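Good Habits at the Bench: a gallery from the Prurna handling rooms

Welcome to our favourite page on the whole site! When we set up the Prurna good practice group we thought we would write a dull set of rules, pin it to a door and move on. What we got was a lot of very keen people arguing (nicely) over pad wear and cable runs, and a guide that has now been through 14 versions. We love it. This gallery goes with version 14, which came out in July and replaces everything before it, including the yellow sheet that some of you still have taped up at Brakesico.

A few words on what the guide covers. It is for people who work with grippers by hand, where a person holds the tool and does the task and the movements are recorded so that a robot can learn from them later. Most published safety rules are written for the big arms behind fences, and fair enough, but hand-held work has its own ways of going wrong. Sore wrists, for one. Snagged leads. Pads that were fine on Saturday and are shedding bits by the next session. A recording made with a bad pad looks all right until somebody tries to train on it, and then you have lost a day.

The guide has 43 rules. Please don't be put off! Most are one line long, and the ones people use every day fit on the front of the card. These come up most in our inbox:

Rule 3. Look at both pads before every session, under decent light. Note any wear on the sheet, even if you carry on.

Rule 7. Change pads as a pair. One new and one old will not close evenly, and we had long threads about this until Isaksson ran the same task both ways and sent us the logs. Thank you, Isaksson!

Rule 8. Log a pad change at 700 grips or at the first tear, whichever comes sooner. Sites doing mostly soft objects can apply to go longer.

Rule 12. Leads run back along the arm and away from the work. If you feel a tug, stop the take.

Rule 19. Stop for a rest after 23 minutes. Yes, it is an odd number – it came out of the trial at Pikoneck and we decided to keep it as it was. Put the tools down properly, shake out your hands, look at something far away.

Rule 26. Fixed items go on the table first and stay where they are for the whole set. If one gets knocked, start a new set and say so in the notes.

Rule 31. Mark the floor. Tape is cheap and it lasts surprisingly well on carpet. Station numbers should be readable from where the operator stands.

We are still not happy with rule 34 (shared stations and who signs the sheet), so expect that one to change. The wording on left-handed operators is also being redone after some very good comments from the evening shift.

On to the pictures, then. Click through for the larger versions, and do send us your own. 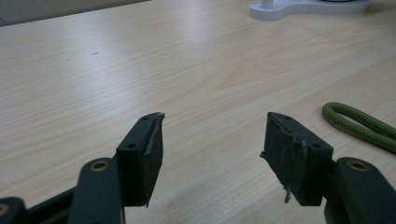
Rules 3 and 8: scuffed pads, with a strand of torn material hanging from the right-hand one.

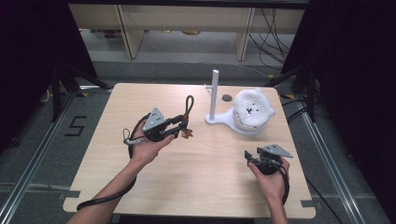

Rules 12 and 31: two-handed work, a lead running down along the left forearm, and a taped 5 on the carpet beside the table.

Comments (1)

Pikoneck evening shift: Really pleased to see the rest rule survive into this version. We moved to it in the spring and people complain far less about their thumbs. Could rule 8 say whether practice grips count towards the total? We have been counting them, but Brakesico told us they don't, so our sheets can't be compared. Also the link to the printable card still goes to version 13.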